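# Keep the bag

I want to make a case for the big plastic bag. I mean the crinkly one, the liner, the thing that comes wrapped around whatever you ordered and gets wadded up and stuffed in the trash before you've even looked at what was inside it. I think it's the most underrated thing in any packing room, and I've been meaning to say so in writing for a long time!

Some background. I spent 11 years packing and unpacking for a living, first at Senine, where we shipped lamp parts, and then at a smaller place called Clostside, where we shipped pretty much anything that fit through the door. At Senine the rule was that plastic went straight into the bin. You cut the box, you pulled the plastic, you threw it over your shoulder. By lunch the floor looked like a jellyfish beach. At Clostside I worked under Custódio Veloso, who had the opposite rule. You took the bag by its edge, you gave it a shake, you laid it flat on the table, and you folded it. I thought he was out of his mind for the first week. By July I was doing it at home with bread bags.

What won me over was the table. A folded bag gives you your table back, and a table is everything in this kind of work. You can be the fastest taper in the county (I was close, I'll say that) and it does you no good if there's a drift of plastic over the spot where the next box needs to go. Box on one side, crate on the other, the plastic dealt with in the space between them. I've set up every bench I've had since then the same way.
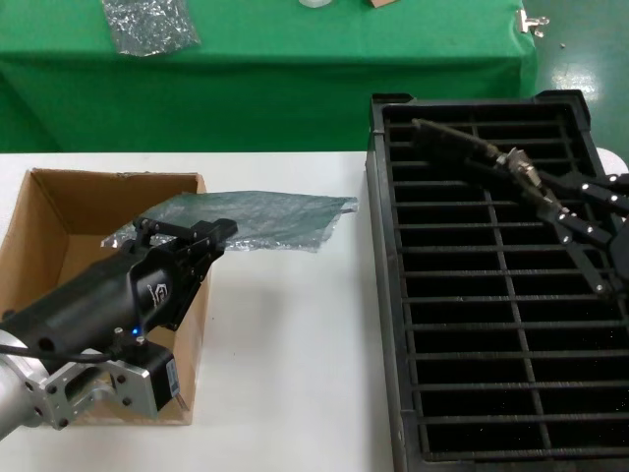 Now, people will tell you that flattening a sheet takes too long. I've heard this from everyone I've ever tried to convert, and my answer is that they're timing the wrong thing. They time the fold. They don't time the hunt for a fresh bag later, or the trip to the bin, or the moment when you pick up what you think is an empty heap of plastic and a bag of screws drops out of it onto your foot. I've lost more small parts to wadded plastic than to any other cause. A sheet that's been opened out and looked at can't hide anything from you. It takes maybe a breath longer, and you get to learn what a clean edge feels like between your fingers, and I really do think there's pleasure in that.

There's also the matter of wrinkles, which I used to fuss over. Don't! I once spent most of an afternoon at Clostside trying to get a liner as smooth as a bedsheet, and Custódio came by and folded it up wrinkles and all while I stood there with my hands out. A bag doesn't need to be smooth to be useful. It needs to be dry, it needs to be in one piece, and you need to know which end is open. Everything past that is vanity, and I say that as a person who irons pillowcases.

My friends at Mowat (they do moving supplies, and they're good people) disagree with me on one big point. They say save the boxes and forget the plastic, because a box is worth money and a bag isn't. I love boxes too. I have 30 of them flattened behind my couch right now and I'm not sorry. But a box by itself is only half a package. Put a sweater in a bare box, leave it in a garage over a wet winter, and come tell me how the sweater's doing. Put the same sweater in a bag first and you can forget about it until spring. I'd give up a shelf of nice boxes for a stack of good liners, and I've told them so more than once, with my voice raised a little.

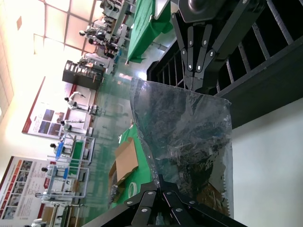 Clear plastic beats colored plastic, and that's the hill I'll stand on longest. With a clear bag you know what you've got before you open it, and if you pack for other people that saves so much guessing. Dovero, who sold us our supplies, used to push a milky white bag that looked very smart in the catalog, and we had to write on every single one with a marker that rubbed off by the end of the day. A clear one can be as heavily wrinkled as you like and still let a bit of brown show through low down from whatever's behind it. I like the zigzag cut along the bottom edge, too. It's how I find the end of a bag when the whole thing has gone to creases, and I've gotten so used to feeling for those little teeth that a straight-cut bag now slows me down.

The green cloth deserves a word as well, as long as I'm handing out praise. I was against cloth on packing tables for years. I figured it would catch on everything and slide around, and the first one I used did both, because I'd cut it too short. A cloth with enough of it hanging over the side stays put much better. Things don't skate off it. Clear plastic on a white top can be a real nuisance to spot late in the day, and on green you see every fold. My favorite setup is one bare table for the handling and a covered one for whatever's waiting its turn, with the tape somewhere you can reach it without taking a step. Where you leave the tape is a whole other essay and I have strong feelings there too.

I know what the sensible objection is, and I'll take it seriously. You can't keep every bag. I tried. At one point I had 100 of them in a closet, and when I opened the door they came out to greet me, very slowly, with that sound. So I have a limit now, and it's 2 drawers. One is for the large ones and one is for everything else, and when a drawer won't shut I give some away or start using up the tired ones as padding. Anything with a hole in it gets one more job (a paint drop cloth, a cover for the bike seat) and then it goes. I don't save anything that held food, or anything that smells, and I don't save thin bags that go to shreds when you look at them.

What I'd love is for people to try it with just one. The next time a big parcel shows up, clear off some table before you open it. Take the bag out whole, by the top edge, and let it hang for a second so the air falls out. Lay it down, bring the sides in, and roll it toward the open end so you don't trap a balloon. Put a strip of tape on it if it wants to spring back, and stick it in a drawer. Then wait until you need to send somebody a coat.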